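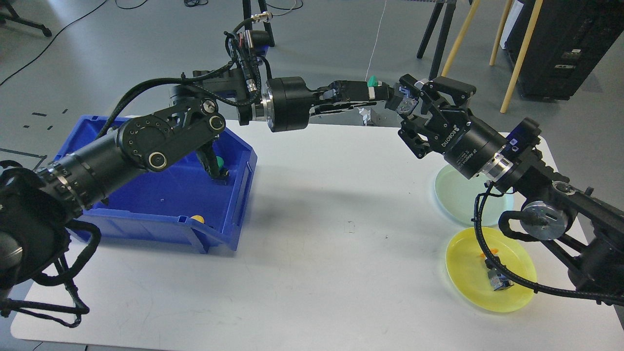
Two Arms, One Table and a Great Deal of Cable

The cell at Plindadum has two black arms, one white table and a reputation for eating mornings. It sorts small parts between a blue bin and a pair of plastic plates, one green and one yellow, and when it's in a good mood it will hand a piece from one gripper to the other above the middle of the table. Keeping it in a good mood is a job.

Most of that job is cable. The arms came through an integrator called Garrido, whose manual runs to 136 pages and gives cable routing half of one. The crew at Plindadum has since developed its own theology on the matter. Every bundle gets tugged before power-up. Every loop gets enough slack for the full swing of the joint and no more – a tight cable pulls a connector loose, and a lazy one drags across a plate and takes the parts with it.

Next come the fingers. The jaws are wiped with a dry cloth, closed on nothing, and zeroed. Then each arm is sent to a taught point over the table, and the two sets of fingertips are brought together at a crawl. If they meet within 3 millimeters, the day can begin. If they don't, somebody gets the hex keys and everybody else finds something to do in another room.

The handoff is where small errors go to become large ones. A wrist that's a hair off will still pick a ball out of a bin all day long. Ask it to pass a thumbnail-sized part to its neighbor and you'll hear about it. Plindadum runs 50 practice passes after any repair, and a dropped part sends the count back to zero. The record for consecutive restarts is 6, set last October, after a wrist motor was swapped and one screw was left for later.

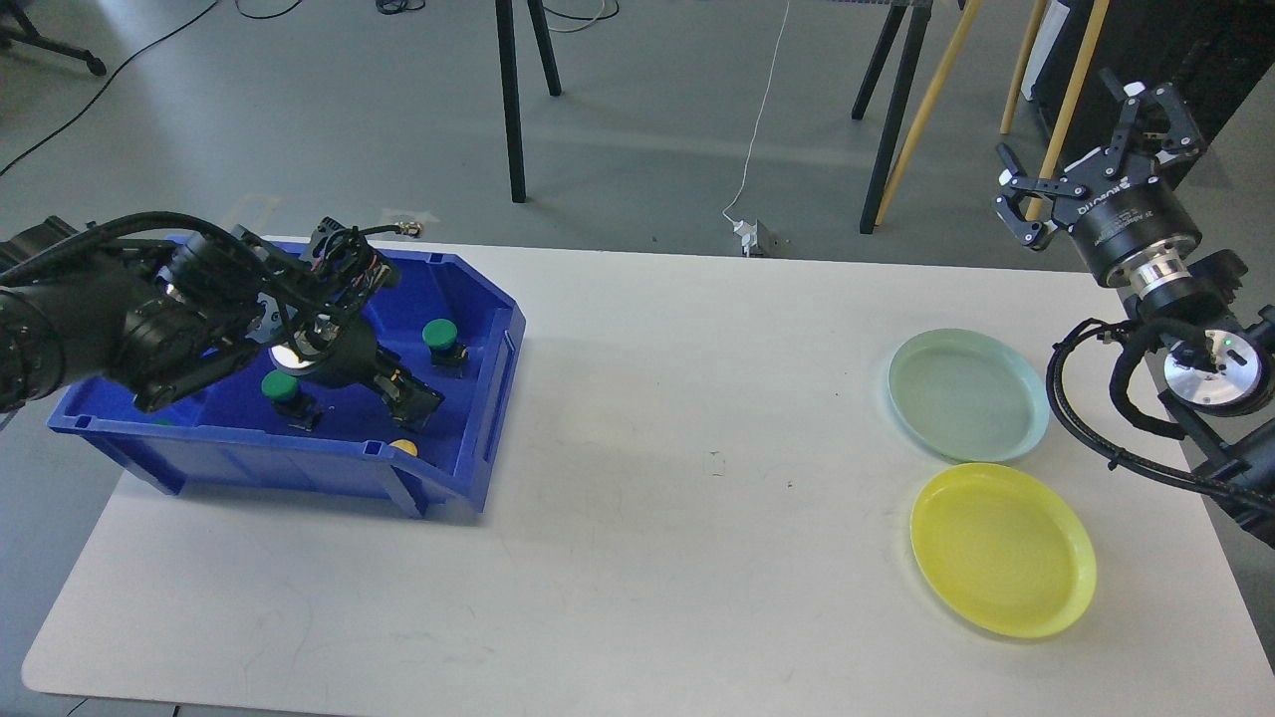 Why not let the software correct for a loose joint?
It will, for a while. The controller, an Isonix box with a fan like a hair dryer, can shift the target to cover a steady error. A loose joint wanders, so the correction is wrong again by lunch. Tighten the joint first and calibrate afterward.

The plates get less attention, but they have opinions too. They slide. The crew tried putty, then tape, and has settled for nudging them back by hand before each run, a solution that would horrify the sales department and has never once crashed.

A second cell is planned for the Promosden building. It will have the same arms and a longer table. The cable has already been ordered, and there is a lot of it.

Related stories
The Gripper That Wouldn't Let Go
Torque Wrenches We Have Loved
Inside the Promosden Move
How to Read a Garrido Manual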